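Drornden's offer for Prellden: what the terms say

Drornden has published the terms of its agreed offer for Prellden, the mid-sized gas producer. The document was posted on 29 Dec 2024. Most coverage has dealt with the headline price. The financing and the conditions deserve more attention, and they are the subject of this note.

The offer values Prellden at $2,753 million, including net debt. Of that, $1,001 million is debt that Drornden will either take on or refinance at closing. The remainder goes to shareholders, part in cash and part in new Drornden stock. The stock portion is set by a fixed exchange ratio with no collar, so Prellden holders carry the full risk of a fall in Drornden's share price between now and closing. They also keep the gain if the price rises.

The cash portion is to be paid from a bridge loan arranged by Yin, the infrastructure lender. The loan runs for 30 months and carries a margin that steps up twice during its life. Drornden says it will replace the bridge with long-dated bonds once the deal has closed. The bond market has been open to issuers of this type, but the step-ups are steep enough that a delay would show up quickly in interest cover.
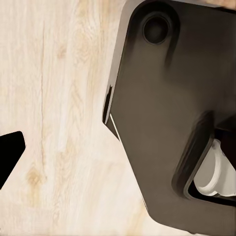

Pale wood grain with a small knot.

There are two conditions that could hold up closing. The first is the consent of Pevik, which owns the other half of Prellden's main pipeline. Under the joint ownership agreement, a change of control at either partner gives the other a right to buy that partner's share at a price fixed by an independent valuer. Pevik has not said whether it will use the right. If it does, Drornden can walk away without paying a break fee, or go ahead at a reduced price. The formula for the reduction is in the appendix to the offer document and is worth reading in full. It takes the valuer's price and deducts tax, but it makes no allowance for the tariff income Prellden would lose in later years.

The second condition is clearance by the competition regulator. Drornden and Prellden both sell gas into the same regional hub, and their contracts with industrial buyers overlap. Drornden has offered to release some of these buyers from their contracts early. It has not offered to sell any fields. The long-stop date for both conditions is the end of July, and it can be extended once by agreement.

On reserves, the offer document relies on Prellden's last annual statement. No new engineering report was ordered. That is common in an agreed deal, though two of the older fields are now in steep decline and the statement uses a price deck that sits above the current forward curve. Readers who build their own models should rerun the reserve value at the lower curve before comparing the offer with recent deals in the sector.

The cost savings target is modest and comes mainly from closing duplicate offices and pooling drilling contracts. Drornden counts the savings in full from the second year. The one-time cost of reaching them is shown separately and is excluded from the accretion figures — a point that is easy to miss, as it appears only in a footnote.

Prellden's board recommends the offer. Shareholders will receive voting papers with the full circular, and the form of proxy must be returned before the meeting date printed on it. Holders who keep their stock through a broker should check the broker's own cutoff, which will be earlier.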